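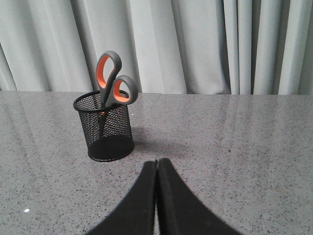

Filing notice for a student march in Clirnberg

This guide covers marches and static rallies that start on the Vostthorpe campus and continue onto city streets. Events that stay entirely on campus need only the university form, covered in Part 1. Events that never touch campus need only the city notice, covered in Part 2. Most marches need both.

Before you start

Have the following ready:

Name, phone number and email of one lead organizer
Name and phone number of one deputy
Start point, end point and full route, street by street
Assembly time, departure time and planned finish time
Expected attendance, as a single number
List of sound equipment, with power source

The lead organizer must be an enrolled student. The deputy can be staff or an alum.

Part 1: The campus form

1. Log in to the student portal and open Campus Life, then Events, then Outdoor Assembly. Do not use the Room Booking form. Requests sent through it are closed without being forwarded.

2. Under Event Type, choose Assembly — Moving if any part of the group will walk a route, even a short one. Choose Assembly — Static only if everyone stays in one place from start to finish.

3. Enter the assembly point. The form accepts named locations only, so pick the nearest one and give the exact spot in the Notes field. For the lawn on the east side of Ackermann Hall, select Ackermann and write "east lawn" in Notes.

4. Enter your expected attendance. If you have no earlier event to go by, use the number of confirmed signups and say in Notes that you did so.

5. Leave the Sponsor field blank unless a registered group is backing the march. An individual student may file alone. A group name entered here sends the form to that group's officers for approval, and it waits there until one of them signs.

6. Submit, then save the confirmation page as a PDF. The confirmation email does not include the route.
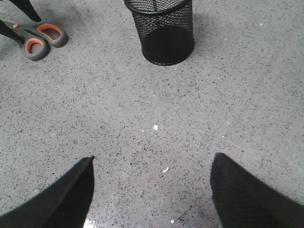
Kerttu Miettinen wrote in to say that the portal logged her out halfway through step 4 and dropped the route text, and that she now types the route in a separate file and pastes it in last. The session limit applies to idle time on the page, so the same method works for any long field.

The campus office replies within two working days. A reply marked Received is an acknowledgment. A reply marked Cleared means the campus part is done.

Part 2: The city notice

The city works on notice, so you are telling it what you plan to do. It can attach conditions to the route or the times, and it must give them in writing.

Notice has to reach the assembly desk at least 36 hours before the departure time. The clock runs from when the desk logs the notice. Email sent after 4 p.m. is logged the next morning.

1. Download the notice from the public order page on the city site. Use the current version, which has a box for bicycles and carts on the second page. The desk returns the older one.

2. Copy the route exactly as it appears on the campus form. If the two differ by even one street, the desk will call the campus office to ask which is right.

3. State the side of the street you intend to use. "Roadway, full width" is a valid entry and is treated as a request.

4. List your marshals. The desk asks for one marshal for every 25 people in the expected crowd. Names are enough at this stage. Phone numbers can follow up to two hours before assembly.

5. Sign and date the last page. A typed name is not accepted. Print, sign and scan it, or sign on a tablet.

6. Send the notice and the campus PDF in the same email. Put the departure time in the subject line.

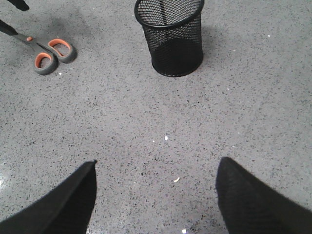 Part 3: If conditions come back

Read the conditions letter with the route open next to it. Conditions usually concern one of the following: a changed crossing point, an earlier finish, a lower sound limit, or a stretch limited to the sidewalk.

To accept, reply with the word "accepted" and the reference number. To object, reply with the number of the condition, the change you propose, and one or two sentences explaining it. Keep general arguments about the right to assemble out of the first reply. They belong in a formal appeal, which goes to a different office.

A sample objection:

Condition 2. We propose that the group cross at the signal by the library, as in the original route. The crossing named in the letter is closed for utility work through July.

If no answer arrives by four hours before departure, call the desk and ask for the duty officer. Write down the name, the time and what was agreed — then send the same information back by email. 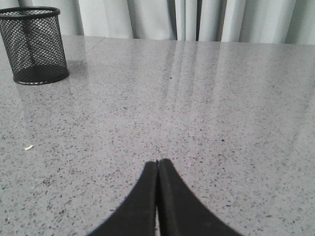
Kelly Miranda

Notes on this version. The July revision adds the marshal ratio and the sample objection. Oskari Laitinen checked the portal menu names. The section on vehicles has been removed while the city rewrites its rules for trailers and sound trucks; until it is back, ask the desk before you list either one.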